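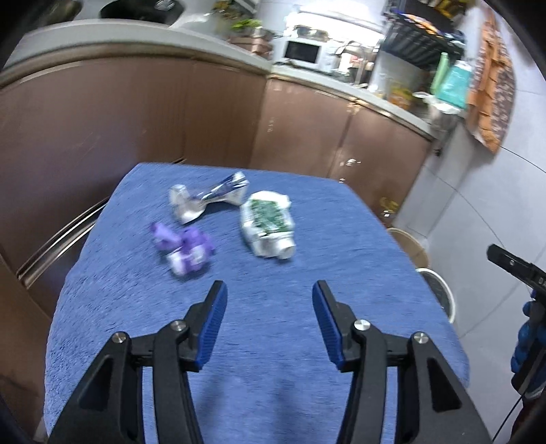 Mallard – registro de clases de prueba

Versión 3, domingo 22 de julio
Mantiene: Raffaele Fontana

Qué contiene

2,336 opiniones escritas por gente que fue a una clase suelta de algo que no había hecho nunca: trapecio, telas, claqué, esgrima, barra vertical, hula hoop. Una fila por opinión. Las recogimos en 30 estudios a través del formulario de reservas de Fisex, que manda la encuesta dos horas después de clase. Ahí empieza mi primera duda: a las dos horas todo el mundo está eufórico y nadie tiene agujetas todavía.

Campos

disciplina: texto libre, luego normalizado a mano
nivel_previo: ninguno, algo, bastante
nota: de 1 a 10
comentario: tal como llegó, con sus faltas
volveria: sí, no, vacío
volvio: sí, no (según reservas posteriores, hasta noviembre)

La columna que más se cita es volveria. Yo miraría la otra. De quienes marcaron que sí, 501 reservaron una segunda clase, y no me consta que fueran a darla; la reserva se cobra igual.

Sobre los supuestos beneficios

El folleto de Jinis, el estudio que más filas aporta, asegura que una hora de barra mejora la postura, el sueño y la confianza. Puede ser. En estos datos no hay manera de saberlo: no medimos nada antes, no hay grupo de comparación y quien se apunta a colgarse boca abajo un martes por la tarde seguramente ya iba bien de confianza. Pido por favor que no se use el archivo para sostener ese tipo de frases. Ya ha pasado dos veces.

Limpieza

Quitamos 105 opiniones duplicadas. Quedan, sospecho, bastantes escritas por los propios monitores (notas de 10, mucho signo de exclamación, el nombre de la profesora con apellido). No las he borrado porque no tengo un criterio que me convenza. El etiquetado de tono se hizo con el script Nishimura, que confunde la ironía con el entusiasmo: "maravilloso, no puedo levantar los brazos" figura como positivo. Quizá lo sea.

Uso

Libre para fines no comerciales, citando la versión. Las versiones 1 y 2 tienen mal la columna nivel_previo en claqué y esgrima – no las mezcléis con esta.

Errores y quejas, a Raffaele, indicando el número de fila.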